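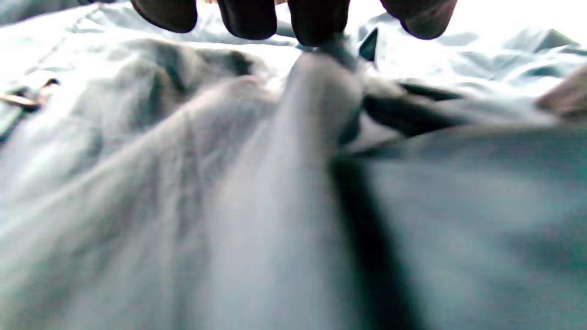 4. How a garment gets from heap to fold

4.1 The moment before the fold

Most writing on laundry begins with the fold itself: sleeves in, hem up, turn over, stack. We were far more interested in what comes first. A garment dropped on a table is a heap with no obvious front, back, top or bottom, and somebody has to turn that heap into a shape before any folding method can begin. We call this stage "finding". In the Wimurix laundry study it turned out to be the richest part of the whole activity, and we are delighted to give it a section of its own.

The full set holds 2,212 folding episodes, each covering one garment from the time it lands on the table to the time it is put aside. We coded finding as everything up to the first deliberate crease. Coders marked three kinds of action during this stage: pinching (taking a small bit of cloth between the fingertips), sweeping (moving a flat hand or a held edge across the cloth) and shaking (lifting the garment clear of the table and letting it drop). A single episode can contain all of these, in any order, and many do.

Pinching deserves special mention. A small pinch lifts a peak, and the creases that run away from that peak say a great deal about what lies underneath. A seam pulls in a straight line. A single layer of cloth gives soft, rounded ridges, while two layers slide against each other and settle unevenly. Folders seem to read these signs very quickly, and several told us in the follow-up talks that they "feel for the hard bits" – collars, cuffs, zippers, waistbands – and build the rest of the garment outward from there. We loved this phrase and kept it as a code.

4.2 Dark cloth

Color matters more than we had planned for. In pale fabric a crease shows up as a line of shade, easy to follow with the eye from one end to the other. In navy or black fabric the deep folds and the openings can look alike, and a sleeve mouth may hide inside what seems to be an ordinary hollow. Figure 3 gives a sense of how little the eye has to work with at close range. 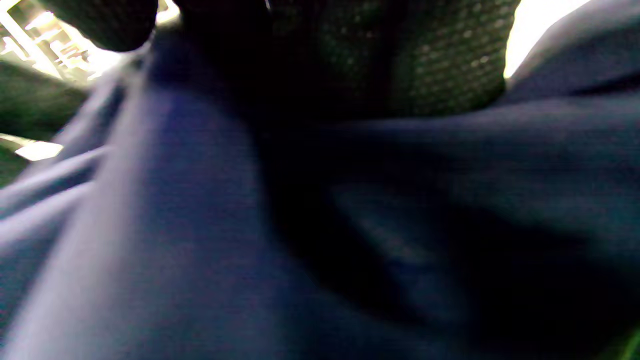 Figure 3. Navy fabric at close range. The raised folds catch the light; the hollow between them is nearly black.

We drew a subset of 900 episodes, matched for garment type, to look at this more closely. Coders worked in the Clonus annotation tool and were asked to note the first point at which a folder took hold of a named part (cuff, hem, collar, hood) and kept hold of it. With dark garments, folders leaned on touch. They ran a thumb along an edge until it ended, or closed a hand around a sleeve and slid toward the cuff. With light garments they more often went straight to the part they wanted. The difference was plain to every coder, and it held for people who said they fold laundry daily as well as for those who said they avoid it!

There were 83 episodes in this subset that coders could not agree on at first. Nearly all involved a garment that was partly inside out, where a folder might hold a cuff from the wrong side, let go, and come back to it. We settled these by discussion and added a separate code for turning through.

4.3 Sleeves, hoods and the use of the table

Once a part has been found, the table starts to do real work. A garment can be spread with one sleeve thrown out to each side and left that way while the folder attends to something else, so that the cloth holds its own place. Rumpled as it looks, a spread like this is already half solved: the body and the arms have been told apart. Hooded jackets are harder. The hood bunches at the neck, hides the collar, and will not lie flat in line with the shoulders. Folders took hold of these jackets low down, near the hem, and pulled toward themselves to draw the hood straight.

The basket shapes the work too. Set to one side, it leaves the near edge of the table free for pulling and smoothing. We noted its position at the start of each episode and again at the end, using the 8 table zones laid out in the Mavix coding guide.

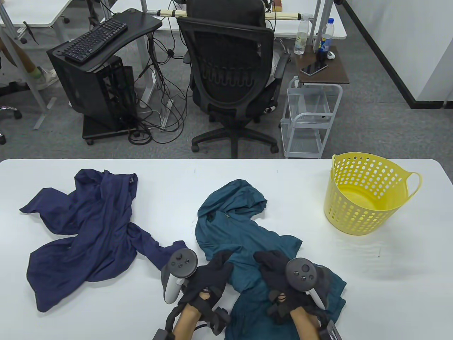 4.4 Comparison with the Pan scheme

The Pan scheme divides folding into fixed steps and treats spreading as a single action at the start. Our episodes fit it well from the first crease onward. Before that point they do not, as spreading is often broken off and taken up again once a missing sleeve appears. We therefore kept the Pan labels for folding and stacking and used our own codes for finding, so that later results can be compared step by step.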